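In Defense of the Slow First Chapter

A woman in my Wednesday writing group read us the opening of her novel a while back, and when she finished there was a pause, and then somebody said, kindly enough, "But when does it start?" I have been grumbling about that question ever since, mostly to my dog, and I'd like to grumble about it to you for a few minutes if you have the time.

Her name is Nazmiye Değirmenci and she has given me permission to talk about her book, which is called Sellen after the village where it takes place. The opening goes like this. A man comes home from the market, puts away his groceries, finds he has bought the wrong kind of flour, and sits down to decide whether to walk back. That's all of it, for eleven pages. I would have happily read eleven more. By the time he had his coat on again I knew how he felt about his neighbor, and that he was worried about money, and that he had once been married to somebody who baked.

But we have all been taught, haven't we, that a novel must grab the reader by the collar. Start with the body or the phone call at three in the morning. I've sat through I don't know how many workshops where this was handed out like a law of physics, and I handed it out myself for years, so I'm in no position to be high and mighty about it.

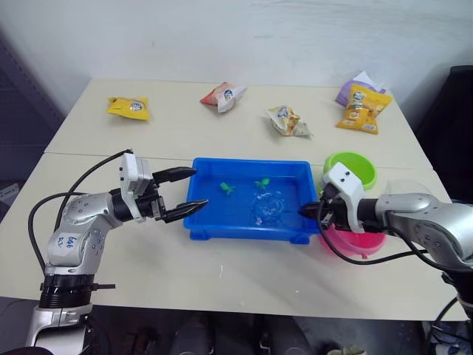
Where the rule comes from

I think it comes from agents' inboxes, and I do have sympathy there. My friend Mansa Osei read submissions one April for a small press called Tredeo, and 2819 of them arrived before the window closed. He told me he was lucky to get to the end of page one with most of them, and that after a week of it every opening had somebody waking up, running, or bleeding. Of the whole pile he asked to see 139 in full. When I pressed him on which ones he still remembered, he thought for a while and came up with a story in which two sisters spend the first chapter arguing over how to fold a tablecloth.

Now, one man's memory isn't evidence, and Mansa is a patient sort of reader to begin with (he enjoys cricket). Still, it stayed with me. If everyone is shouting, I do wonder who the shouting is for. The agent is tired of it, and the reader at home, who has paid for the book and made a cup of tea, was already planning to give you the evening. 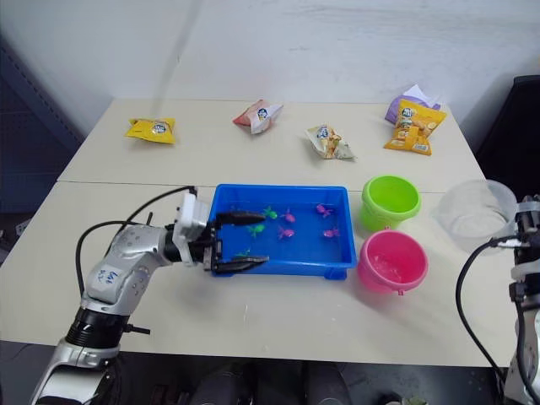 Two robot arms and a tabletop of toys, containers and snack packets.

I went back to my own shelves after that conversation, and spent a very pleasant Sunday pulling down books I love and reading only their first chapters. So many of them dawdle! There's weather, and relatives, and a long paragraph about a road. One of them, an old paperback I must have read five times, is 323 pages long and doesn't introduce its trouble until the hero has eaten two separate meals. I never noticed. I was too busy being glad to be there.

I should be fair to the other side. Slow can also be plain dull, and I've written plenty of dull pages and called them atmosphere. My first attempt at a novel, Mwakyusa, began with a train ride that I thought was hypnotic. My sister fell asleep on it, and she was reading it standing up in a kitchen. The trouble with that train ride was that nobody on it wanted anything. Nazmiye's man wants flour, and he doesn't want to walk past his neighbor's gate to get it, and you can pull a reader along a good distance on a string as thin as that.

So when people ask me now what should be on page one, I say a person and something they'd like to have. It can be small. I rather prefer it small – the big things look bigger later on if we've seen someone fret over the little ones first. 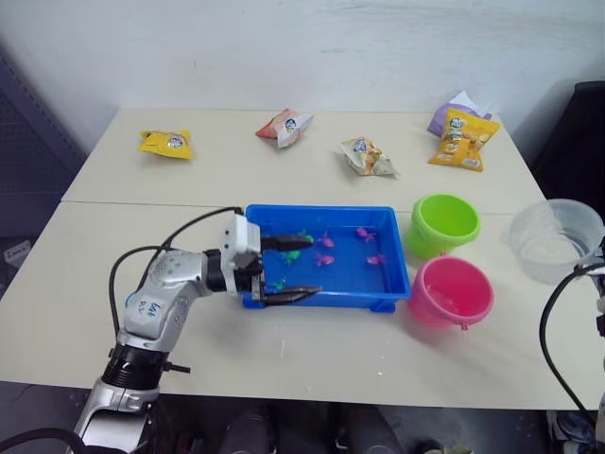
An arm with its gripper fingers open at the blue tray.

Nazmiye, I'm sorry to say, took the group's advice for a time. She cut the flour and opened on the fire instead, the one that used to come in chapter four. It was well written, because she can't write any other way, but I sat there watching a house burn down and didn't know whose it was. She heard it too, I think, as she read it aloud. Last week she brought the groceries back, with a page and a half trimmed from the middle, and the man still sits in his chair a good long while before he gets up.

She is sending it out this fall. I hope whoever opens it has had their lunch and isn't in a hurry.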